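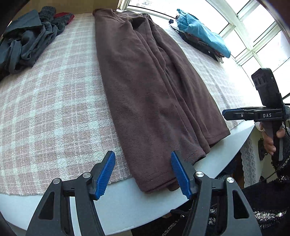

When the left and right recordings stopped agreeing

Lilla Deák runs the garment handling work at Tismont, where people fold clothes with hand-held grippers and the recordings are used to train a two-armed folding robot. In October her team withdrew 200 recordings from training after finding a timing fault between the left and right tools. She spoke to us by phone.

The first sign came from the robot, which had been folding trousers and fleece without trouble and then began to pull on them. "One arm would close and start to move while the other was still open," Deák says. "On a T-shirt you get a crooked fold. On a heavier garment you drag the whole thing toward one side of the table."

The arms were checked first. Syahrul Lumbantobing, who maintains them, swapped a wrist joint and recalibrated both sides. Nothing changed. He then ran an old version of the control model on the same hardware, and the fault went away. That put the problem in the newer training data.

Each hand-held tool records its own video and its own jaw opening, and each runs on its own clock. The clocks are matched once, when the operator starts a session. According to Deák, a firmware update had turned off the repeat check that was supposed to run during it. By the end of a long session the two tools could be up to 45 milliseconds apart.

"That sounds small," she says. "With a slow lift it is small. With a two-handed pull, the fabric is already moving before the second grip is recorded as closed. The model learns that this is fine."

The team's review tool did not catch it. It showed the left and right videos one after the other and tested each for dropped images and missing jaw readings. Both passed. Līga Urbonaitė, who reviews the recordings, found the gap by putting the two videos side by side and stepping through the moment when the cloth is pinched between the pads.

"She picked fleece on purpose," Deák says. "It's thick, so you can see the instant it compresses. Thin cotton gives you very little to go on."

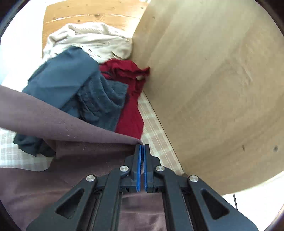

What was changed

The repeat check is back on, and the tools now refuse to record without it. Operators also close both jaws together at the start and end of every session, which gives the reviewer a visible mark to compare. The limit is 2 milliseconds. Anything beyond that is rejected before it reaches storage.

Deák considered correcting the old recordings in software and decided against it. The drift was uneven, and there was no closing mark to measure against. The team recorded 200 new ones instead.

Was there a safety concern? She says yes, a limited one. The robot works behind a fence and its pulling force is capped. "The cap did its job. But an arm that moves early is an arm the operator didn't expect to move, and we logged it that way."

One item is still open. The tools warm up in use, and Lumbantobing suspects that heat made the drift worse. He has not yet tested this.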